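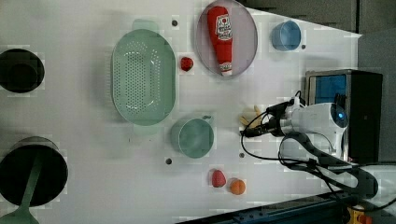 I caught up with the woman behind Grikura, a supper club that seats strangers together in a former shoe store, and I was late, and she fed me anyway. "Sit, eat, then ask," she said. So I did!

She started in February with 3 tables and borrowed chairs. The first menu was bean soup. "I made enough for 80 people and I think nine came," she told me, laughing. "We ate soup all week."

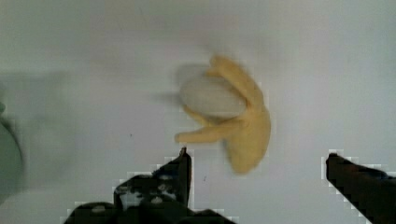
Strangers at dinner

I wondered if people get shy. "For one course — then somebody asks for the bread." She never does seating charts, and she hates name tags (me too).

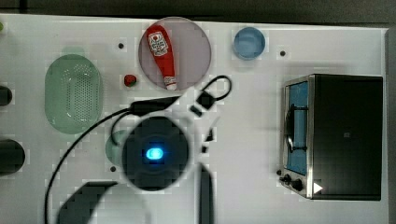
Her trick is big shared dishes, so you have to talk to your neighbor or go hungry. I love that. 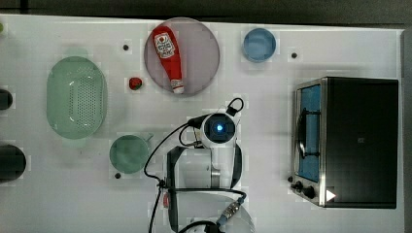 What does she cook when she's home alone? "Eggs on toast, standing up, with the radio on," she said, and went off to check on her onions.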